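The little rack goes up again

August is when our hallway gives up. I don't know how it is at your house, but at ours the hooks are full by the first warm weekend and by the end of the summer there is a heap on the floor that has its own geography. Shoes at the bottom, then hats, then bags, then the beach towels that I keep meaning to take upstairs. So when a neighbor moving out to Plondale offered me a folding rack with white poles and a fabric shelf, I said yes before she had finished her sentence, and carried the whole thing home under one arm in a bag.

I should say that I have a history with this kind of furniture. My very first apartment, the one over the dry cleaner, had a Tanolia wardrobe in it, which was poles and fittings and a zip-up cover, and it leaned a little farther to the left every month until one night it lay down on top of my winter coats. I loved it anyway. It cost me 2000 in whatever we were all using that year (I was living abroad then, so please don't panic) and it moved with me 3 times, each time with one fewer connector than before. I held the last corner together with a hair elastic and a good deal of hope.

You would think I'd have learned. But there is something about a bag of poles that makes me cheerful! It's the same feeling as a box of kitchen odds and ends at a yard sale. Everything in it used to be something and could be again, if you have a free afternoon and a flat place to spread it all out.

My one rule with these is to start from the bottom. Get the flat part down first, with the fabric already on it, and don't worry yet about whether the fabric is smooth, because it won't be. Then the uprights, a corner at a time. I used to try to build the sides first and lay the shelf in between like a plank, and I have the pinched fingers to prove it. With the base down you can push each pole straight into its fitting and lean on it a bit.

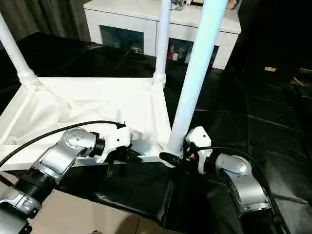
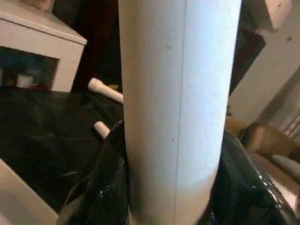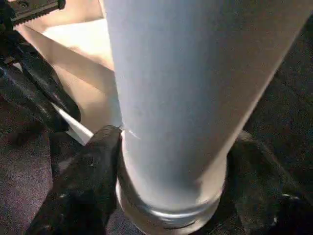

The other thing I've learned is to go gently. People always want to shove a pole in until something clicks, and half the time there's no click to be had. I give it a push and a small twist, and then I leave it alone and do the next one, and once they're all standing I go back and press each one again. The whole affair will wobble like a newborn calf until the top is on. That used to send me into despair around the second corner, and I'd take everything apart and begin again, when all I needed was to keep going.

As for the fabric, my mother-in-law irons hers. I have never ironed a shelf in my life and don't plan to start. A few books left on it overnight will take out most of the creases, and after that the shoes are going to cover it anyway. If it's grubby, I take it off and wash it on cool with the tea towels, and put it back on while it's still a touch damp so it pulls tight as it dries. (I did try the dryer once, with the old Tanolia. We ended up with a cover for a much smaller wardrobe.)

I had been very close to buying something new, I'll admit. There's a bench by Suvonness that I've visited in the store so often that I feel I ought to bring it a present. It has a lid, and cubbies underneath, and it would look wonderful by our front door. It's also 1625 dollars, and I kept picturing wet sandals on it. A rack that folds flat and came free from up the street suits the way we really live, at least until the children stop coming home with pockets full of gravel.

So the plan for the hallway is this. Shoes on the fabric shelf, but only the pairs in use, with 5 pairs as the absolute limit and the rest going back to bedrooms where they belong. Bags on the hooks. Hats in the big woven basket I bought at the Huamán stall at the craft fair, which has been holding nothing but wrapping paper for two years and deserves a better job. Towels upstairs, today, before supper, and I'm writing it down here so that I'll have to do it.

I'm still deciding whether the rack should stand to the left of the door, where it would be handy, or to the right, where you'd bump into it a bit less but would have to cross the rug in your muddy boots. My husband votes left. I'm leaning right, mostly on account of the light switch. If you have a narrow hallway and have found a spot for the shoes that doesn't drive everyone crazy, do tell me in the comments, and tell me too if you know where to get spare connectors for these things. I'd like to have a couple in the drawer before winter, when the boots come out and the hair elastics get called up again.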